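Wanted: people to fold laundry with the Wuser (evenings, biscuits, very little glory)

Posted 2023-06-07 by Awuor Odera

Rerkell Shared Workshop is looking for six participants for a home-robotics build that has, so far, cost its two founders most of their weekends and one perfectly good kettle. We are teaching a cheap arm to fold clothes. The arm is called the Zirnance. It does not yet know what a trouser leg is.

Before it can learn, someone has to show it, and that is where you come in. Participants take home a Wuser, a hand-held gripper with two fingers, and use it to fold, flatten, turn and generally wrestle with their own washing while it records what it sees. Nassoro Kashindye built the arm. I look after the Wusers, the recordings and the spreadsheet, which is now the most complicated thing in the workshop.

We need 2000 recorded folds by the time the arm goes on its stand. We have 213. All of them were done by Nassoro or me, and the arm would learn to fold like two tired people with strong views about socks.

What you would do

Collect a Wuser from the workshop and have an hour's practice with us on the big table. Nassoro will tell you that you are holding it too tightly. Everyone holds it too tightly.

Take it home for two weeks and record 200 folds, in whatever batches suit you. Most people manage a decent run in front of the telly, though please keep the telly off the recording if you can.

Fold on a bed, sofa or table, the more ordinary the better. We have plenty of grey workbench already. Patterned covers, lumpy duvets and awkward corners are all welcome.

Come back on a Wednesday evening to hand over the card and tell us what annoyed you. Bring notes if it was a lot.

Who we are after

You need one working hand, either will do, and a steady supply of clothes. Joggers, jumpers, towels and pillowcases are what we want most. Fitted sheets are for the second round, when morale is higher.

You do not need to code, solder or own a workshop apron. Patience helps. A tendency to swear is fine — there is no sound on the recordings.

You must be over 18, and anyone you live with has to agree to it too. Faces, post and screens should stay out of view. If something slips through, tell me the batch and I will delete it.

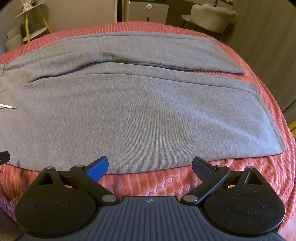
Grey joggers on the bed, Wuser open at the near leg.

What you get

A flat payment of £200 at the end of the two weeks, plus your bus fare to the workshop. You also get three months' free bench time at Rerkell, and your name on the side of the arm in whatever size of lettering will fit. If you break a fingertip we have spares. If you break the body, we have fewer spares and Nassoro goes quiet for a bit, but you will not be charged.

How to apply

Leave a note in the Odera pigeonhole by the workshop door, or use the contact form and put "Folding" in the subject line. Tell us which evenings you can do, what sort of washing you have most of, and whether you are left-handed — we are badly short of left-handers. No CVs, please. The list closes at the end of June, and practice sessions start the week after.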